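PRUSTLOW COMMUNITY HALL ASSOCIATION
Minutes of the Regular Meeting, December

Present: Concetta Barbieri (chair), Emiko Chiba, Trinidad Lorente, Crescencio Nieto
Absent with notice: Candela Olmedo

The chair called the meeting to order at 7:05 p.m. The November minutes were approved as circulated.

1. Hall rental rates
Ms. Chiba presented the revised rate sheet. The refundable deposit for evening events will rise to $500. Moved by Mr. Nieto, seconded by Ms. Lorente. Carried.

2. Winter supper
Ticket sales stand at 27. Ms. Lorente will confirm the menu with Dankwa Catering and report on the cost of table linens. Doors will open at 5:30 p.m.

3. Parking lot
The quote from Wavura Paving was received. Members asked that drainage at the north entrance be priced separately. Tabled to January.

4. Kitchen finishes
Members reviewed the material on the speckled granite countertop. 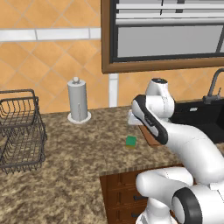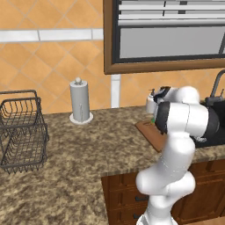
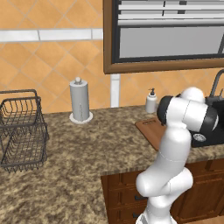
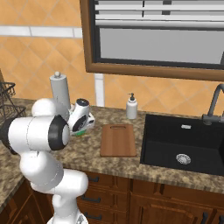
Mr. Nieto moved that up to $1000 be set aside for the kitchen in the coming year. Seconded by Ms. Chiba. Carried.

5. Other business
Ms. Olmedo's written request for 2 additional keys to the storage room was approved. The key register will be updated by Ms. Chiba.

The meeting adjourned at 8:20 p.m.

Minutes recorded by Emiko Chiba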